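4. Setting up the snack shelf

This section covers fixing and loading the Kostis pull-out shelf inside a kitchen cupboard. Fit the side rails first (section 3). You will need a cross-head screwdriver, a pencil and the bag of small parts marked B.

4.1 Fitting the shelf

1. Pull both rails out until they click.

2. Hold the shelf level and rest its back corners on the rails. The lip of the shelf faces the door.

3. Push the shelf back slowly until the two rear hooks drop into the slots. If one side sits higher than the other, lift the shelf out and start again.

4. Put one short screw through each front bracket. Tighten by hand only.

5. Slide the shelf in and out several times. It should run without scraping and stop before it reaches the door hinge.

Note: The cupboard must be at least 396 mm wide on the inside. For narrower cupboards use the Kostis Slim, which has its own guide.

Caution: Do not use a power driver on the front brackets. The thread strips easily and a stripped bracket has to be replaced.

4.2 Setting the dividers

The shelf comes with four dividers. They can be placed at any of the slots along the base.

1. Decide what will go on the shelf. Packets and bags need narrow bays so that they stand up. Tins and jars need wider ones.

2. Press the foot of the divider into the slot at an angle, then bring it upright.

3. Leave a gap of 40 mm between the top of the tallest item and the shelf above.

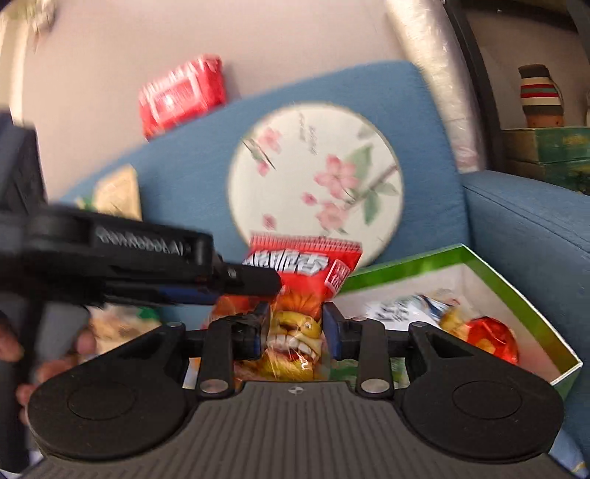 4. Stand bags with the sealed edge at the top. Put large bags at the back and small ones at the front.

5. Close opened bags with a clip before putting them away. Clips wider than the bay will catch on the divider.

Note: If bags lean forward when the shelf is pulled out, move the divider one slot closer. Fitting the rubber strip from bag B along the base also helps.

4.3 Loading

Spread the weight evenly from left to right. The shelf holds up to 14 kg. Glass jars and bottles should go on the lowest shelf in the cupboard.

Caution: Do not let children hang from or climb on the shelf. Keep fingers clear of the rails when closing.

4.4 Cleaning

Wipe the shelf with a damp cloth and dry it straight away. Crumbs collect in the divider slots and can be brushed out with an old toothbrush. Do not oil the rails. They are greased at the factory.

If the shelf becomes stiff, take it out and check the rails for bits of torn packet. A spare pair of rear hooks can be ordered as part 213. Removing the shelf is described in section 5.

Guide revised December 2022. Text: Ida Kuhlmann. Drawings: Rainer Thiele.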